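Teaching by remote — speaker notes
Arnaldo Quintela
Oct 20, 2019
2 min read

Okay, so start slow, they'll still be finding seats. Say hi, say thanks to Aníbal Garcia for lending me his laptop and his adapter (ask for a hand if he's in the room!).

Open with the question I get every time I mention this project: why would you drive a robot through a chore yourself if the whole idea is that it does the chore for you? Let them chew on it. Then tell the June story. We wrote the scooping motion by hand at Lodau, waypoint by waypoint, and it took me nine days, and then I moved the tray a little and it dug into thin air. I was so proud of those waypoints, too.

So we switched to remote control. I drive, it records, I reset and go again — 142 runs in the set we call Gruvberg, and I kept 100 of them. Pause here. People like to ask about the other ones, so be ready: I got tired and drove badly. 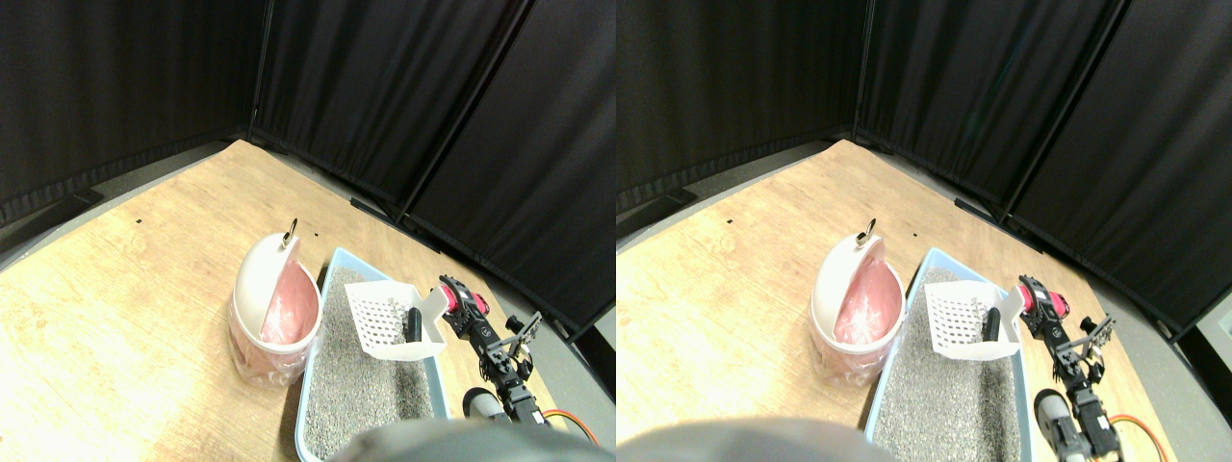

Gruvberg task setup, stereo pair. Bin on the left, litter tray and scoop in the middle, arm on the right.

Talk about the handle for a minute. You'd think the digging is the hard part, but for me it was picking the scoop up at a decent angle, with two fingers, through a screen. Your own wrist does so much you never notice. Have everybody hold a pen like a scoop and turn it over using only their shoulder — this gets a laugh, give it time.

Then the two views. I drive with both of them up, and depth over gray granules is rough with just one. Mention the curtains, quick, no detour. Plain black background, less for the model to get hung up on.

Skip the Vekent comparison if I'm past the halfway point. If not, keep it short and say the numbers are in the Macedo write-up.

Questions. Drink some water first.

29 comments
9 shares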